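Cabinet Knobs and Pulls – Frequently Asked Questions

We get the same questions most weeks at Warkau, so we have put the answers on one page. If yours is missing, write to us and a person in the shop will reply, usually by the next working day.
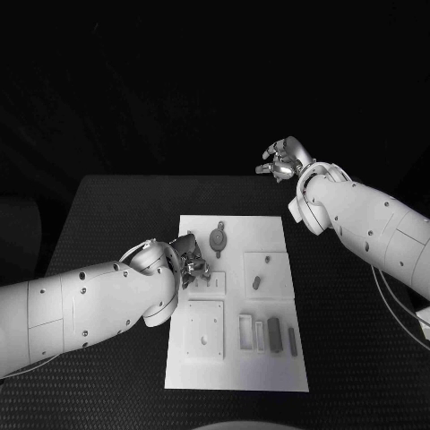
By Lorna Teasley

Choosing

How do I know whether I need knobs or pulls?

Either will open a cabinet. Most of our customers put knobs on doors and pulls on drawers, and that is a safe place to start. Wide drawers that hold pots or plates are heavy when full, and a pull lets you get your whole hand behind it. Narrow doors on wall cabinets are fine with a knob. You can also use pulls everywhere, which looks a little more modern and is easier for anyone with stiff fingers.

What does "center to center" mean?

It is the distance between the middle of one screw hole and the middle of the other. It is the only measurement that matters if you want new pulls to fit old holes. The overall length of the pull is always longer, and two pulls of the same overall length can have different hole spacing. Both measurements are listed on every product page.

How do I measure my old pulls?

Take one off and measure on the back, from the middle of one hole to the middle of the other. If you would prefer to leave them on, open the drawer and measure between the screw heads on the inside. Use the millimeter side of the ruler if you have one. Older American cabinets are usually drilled in inches and newer ones often in millimeters, and some of the sizes are close enough to look right on a tape and still be wrong on the drawer.

How long should a pull be for a wide drawer?

A common rule is a third of the width of the drawer. It is only a rule of thumb. Plenty of kitchens use one length throughout and look good. On a very wide drawer you can fit two pulls or two knobs, set in evenly from each side, but people tend to open these with one hand anyway, and a cheap drawer slide will twist over time. For that reason we suggest one long pull in the middle.

How many styles do you carry?

There are 326 knobs and pulls in the current range, counting each finish separately. The Hendari line is the largest. It covers plain round knobs, bar pulls, cup pulls and the long appliance pulls, and they are all made to sit together in the same room. The Dundum line is smaller and more traditional, with turned knobs and a backplate for most of them.

Finishes

Do I have to match my faucet?

No. Two metals in a kitchen look fine if each one shows up more than once. Black pulls with a brass faucet work well if there is some brass somewhere else, such as a light. Two finishes that are almost the same are harder to live with. Brushed nickel next to polished chrome often looks like a mistake. If you want a match, order a sample first and hold it next to the faucet in daylight.

What is the difference between lacquered and unlacquered brass?

Lacquered brass has a clear coat and stays the color it was when you bought it, until the coat wears through. Unlacquered brass has no coat. It darkens with handling and air, and it will do so unevenly, with brighter spots where hands touch it most. You can polish it back at any time. If patchy color is going to bother you, choose the lacquered version.

Will the matte black scratch?

It can. The finish is a powder coat and holds up to normal use, but rings and keys will mark it in time. Dark finishes also show flour and dried soap more than the brushed ones do. We sell more matte black than anything else, and complaints about wear are few.

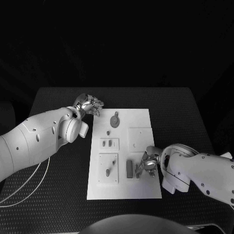 Two robot arms reaching toward a white board on a black mat

How do I clean them?

Use a soft cloth, warm water and a drop of dish soap, then dry them. Skip bathroom sprays, vinegar, bleach and scouring pads on every finish we sell. If grease has built up around the base of a knob, loosen the screw from the inside and turn the knob away from the door a little so you can wipe behind it.

Can I order a sample?

Yes, for any knob or any pull in the two shortest sizes. Samples are charged at the normal price and refunded when you send them back or place a full order in the same finish. Keep one for a few days if you can. Finishes look different at 7 in the morning than they do under kitchen lights at night.

Fitting

What screws come in the box?

Each knob or pull comes with standard machine screws that suit a cabinet door or a single-thickness drawer front. Many drawers have two layers, the box and a separate front fixed to it. For those you will need the longer screws, part number 2559, sold in bags. They have break points along the shank so you can snap them to length with pliers. Put a nut on the screw before you snap it, then wind the nut off, and it will clean up the thread.

Where should I put the knob on a door?

On a base cabinet, near the top corner on the side that opens. On a wall cabinet, near the bottom corner on the side that opens. If you have framed doors, center the knob in the width of the frame. Many people line the knob up with the inside corner of the panel, and others go a bit lower or higher. Tape one on with painter's tape and live with it for an evening before you drill.

Do I need a template?

You can manage without one for a handful of knobs. For a full kitchen, use one. We sell a plastic template with the common spacings already drilled, or you can make your own from a scrap of thin wood with a stop along two edges. Mark your own template with "top" and "face" in pen. Doors are left and right handed, so it gets flipped over constantly, and a hole in the wrong corner is the most common mistake we hear about.

How do I keep the wood from splintering?

Drill from the face of the door toward the back, slowly, with a sharp bit. Clamp a piece of scrap wood behind the door where the bit will come out. A strip of tape over the mark helps on painted doors.

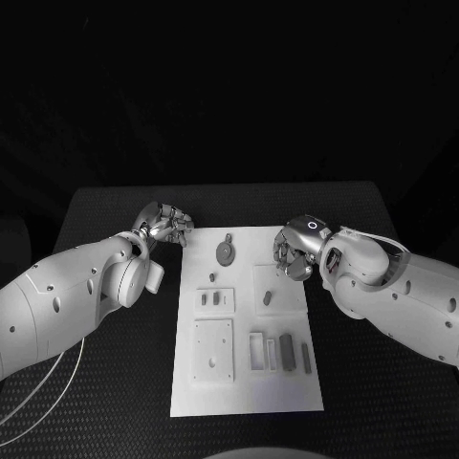
Start with a small pilot hole and then go up to the full size of the screw. It is fine to make the hole very slightly bigger than the screw, and on pulls it gives you some room to correct things if one hole has wandered. The base of the pull will cover it.

My old holes don't line up with the new pulls. What can I do?

You have a few choices. A backplate will cover old holes if they fall within its outline, and the Dundum ones are sized with this in mind. You can also use one of the old holes, drill one new one, and fill the other. Filling works well on painted doors. Glue in a piece of dowel, trim it flush, fill, sand and paint. On stained wood the patch will nearly always show, so we would look for a pull with the right spacing first.

The knob keeps coming loose. Is it faulty?

Usually not. Wood shrinks a little in dry weather and the screw loses its grip, so you may notice it in November when the heat comes on. Tighten it by hand with a screwdriver. If it loosens again, add a small lock washer under the screw head, or a drop of removable threadlocker. Don't use superglue. If the screw turns and never gets tight, it may be too long and hitting the bottom of the threaded hole in the knob. Cut it down or swap it for a shorter one.

Can I use a power driver?

For drilling, yes. For the last few turns of the screw, use your hand. The thread inside a knob is short and can strip, and overtightening can crush the face of a soft wood door.

Orders and returns

How much is shipping?

Orders over $70 ship free within the lower states. Below that there is a flat charge, shown in the cart before you pay. Alaska and Hawaii are charged at cost. Long appliance pulls go in a separate box and may arrive a day or two after the rest of the order.

Where do you ship from?

Everything goes out from our warehouse in Ansah. You can collect from there too, if you choose pickup at checkout and wait for the email that says your order is ready. Please don't come before you get it – the front counter doesn't hold stock.

How many should I order?

Count the doors and drawers twice, on two different occasions, and add one. Finishes can vary a little from batch to batch, and a spare from the same batch is useful if a knob gets damaged in a few years. Remember the pantry, the island, and any false drawer fronts under the sink that you want to match.

Can I return what I don't use?

Yes, if it is unused and in its bag. We can't take back anything that has been fitted, even once, as the screws leave a mark on the base. Open one bag and try it before you open the rest. Cut screws can't be returned. Return shipping is paid by you unless we sent the wrong item.

Something arrived damaged. What should I do?

Send us a photo of the item and the label on the bag. We will send a replacement and won't normally need the damaged one back. The label carries the batch number, so please hold on to the bag until you have checked everything in the order.

Do you offer trade pricing?

Yes, for contractors, cabinet shops and designers. Fill in the trade form at the bottom of the contact page and attach a business license or resale certificate. Trade prices show in the cart once the account is open, and they don't apply to samples or to items already on sale.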